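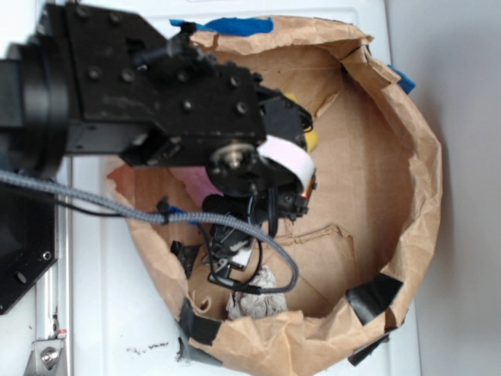

The brown paper bag is the best container in the house, and I will argue this with anyone. I own plastic bins with lids that snap, a canvas tote from Garrido that cost more than dinner, and a rolling cart I put together in March and already resent. None of them get used the way a plain paper bag does!

Think about what it lets you do. You roll down the top, lay it on its side, and you have a little cave where small things can wait – toys, pens, the one glove, a charger for a phone you gave away. You can reach in without digging. When it gets soft and crumpled it works even better, and the sides stay where you push them.

People tell me bags look messy. Sure, a bit. But I have watched friends spend a whole weekend labeling boxes and then never open them again. A bag on the table bothers you just enough that you deal with it. I sorted a hall closet this way in 30 minutes, using six bags from the Paltgate market, and most of that time went to deciding about batteries.

They fold flat, they stack behind the fridge, and when one finally rips you put it out with the newspapers and grab another. I keep far too many – my last count was 200 – and I still say yes every time the cashier asks if I want one.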